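식당 공간 안전·위생 점검표 (식탁 및 식기 구역)

시설명: 마놀레(Manole) 공동주방
점검 구역: 2층 식사실, 식탁 주변과 출입구 쪽 바닥
점검자: Tamara Tudose
점검 시기: 7월, 오전 배식 전
서식 번호: 846

표기: 적합 / 조치 필요 / 해당 없음

1. 식탁

1-1. 상판이 흔들리지 않는가: 적합
의견: 네 모서리를 차례로 눌러 보았고 기울어짐 없음. 다리 볼트는 지난번에 조인 상태 그대로임.

1-2. 상판 표면에 손상이 없는가: 조치 필요
의견: 앞쪽 가장자리에 긁힌 자국이 있음. 손을 베일 정도는 아니지만 행주가 걸릴 수 있으므로 고운 사포로 다듬은 뒤 Vundus 마감제를 다시 바를 것. 작업 후 60분 동안은 식기를 올리지 않음. 광택이 있는 표면이라 물기가 잘 보이지 않으니 손바닥으로 확인할 것.

1-3. 식탁 위에 식기 외의 물건이 없는가: 조치 필요
의견: 식사 준비와 관계없는 것은 식기를 놓기 전에 치울 것. 쓰고 난 종이류는 바로 휴지통에 버림.

2. 식기

2-1. 접시의 이가 빠지거나 금이 간 곳이 없는가: 적합
의견: 연노란색 둥근 접시는 계속 사용. 뒷면까지 뒤집어서 확인함.

2-2. 숟가락과 나이프 등이 제자리에 있는가: 조치 필요
의견: 접시 오른쪽에 나란히 두되 손잡이가 앉는 사람 쪽을 향하게 함. 나이프는 식탁 가장자리 밖으로 나오지 않게 할 것. 어린이가 앉는 자리에는 나이프를 놓지 않음.

2-3. 스테인리스 볼의 안쪽이 비어 있고 깨끗한가: 조치 필요
의견: 볼 안에 냅킨이나 종이를 넣어 두는 습관이 있는데 그대로 음식을 담는 일이 생길 수 있음. 내기 전에 안쪽을 반드시 볼 것. Plurkik 세제로 닦은 볼은 한 번 더 헹굼.
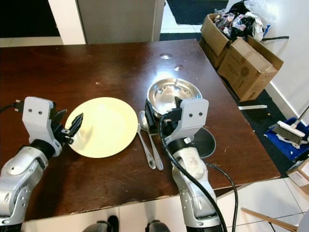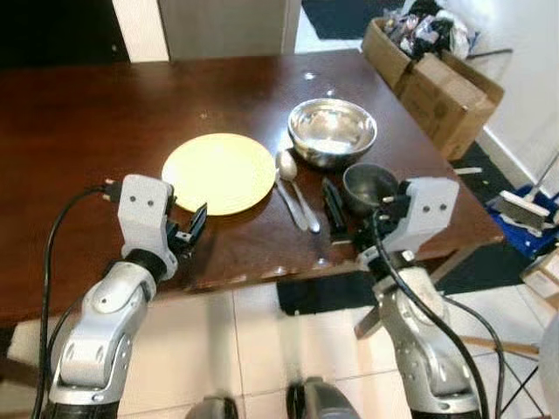

2-4. 작은 그릇은 큰 볼과 따로 보관하는가: 적합
의견: 큰 볼 안에 포개 넣으면 빠지지 않을 때가 있음. 지금처럼 선반 아래 칸에 따로 둠.

2-5. 식기 수납장 문이 끝까지 닫히는가: 적합
의견: 경첩에서 소리가 나지만 닫힘에는 문제없음. 다음 점검 때 기름칠.

3. 바닥과 통로

3-1. 타일에 물기나 기름기가 없는가: 적합
의견: 배식 후에 다시 확인해야 함. 줄눈 청소는 Flaver에 맡기기로 했고 견적은 아직 받지 못함.

3-2. 매트가 들뜨거나 밀리지 않는가: 조치 필요
의견: 검은색 매트 모서리를 발로 밀어 보니 조금 움직임. 미끄럼 방지 테이프를 붙일 것. 테이프는 창고에 575센티미터쯤 남아 있음.

3-3. 벽 쪽에 쌓아 둔 물건이 통로를 막지 않는가: 조치 필요
의견: 종이 상자는 벽에 붙여 놓고, 뚜껑이 열린 상자는 내용물이 위로 넘치지 않게 나누어 담을 것. 비닐봉지가 바닥에 떨어지면 밟고 미끄러지기 쉬움. 식사실에 상자를 오래 두지 말고 당일에 창고로 옮김.

3-4. 청소 도구가 정해진 곳에 있는가: 조치 필요
의견: 파란 쓰레받기와 빗자루는 식탁 옆이 아니라 출입구 안쪽 고리에 걸 것. 빗자루 자루가 통로로 기울어 있으면 쟁반을 든 사람이 보지 못함. 사용 후 솔에 낀 먼지를 털고 걸어 둠.

4. 출입구와 비상시 대비

4-1. 출입구 조명이 켜지는가: 적합
의견: 스위치 정상. 문 쪽이 어두운 편이므로 배식 중에는 계속 켜 둠.

4-2. 구급함 내용물이 갖추어져 있는가: 조치 필요
의견: 화상 연고 유효기간이 지나 폐기함. 새것을 신청했음. 밴드와 거즈는 충분함.

4-3. 가스 설비: 해당 없음 (조리실 점검표에 따로 기록)

재점검: 상판 가장자리, 매트, 상자 세 항목은 조치가 끝나는 대로 다시 확인하고 이 서식 뒷면에 결과를 적음. 나머지 항목은 8월 정기 점검 때 확인.

확인: Tamara Tudose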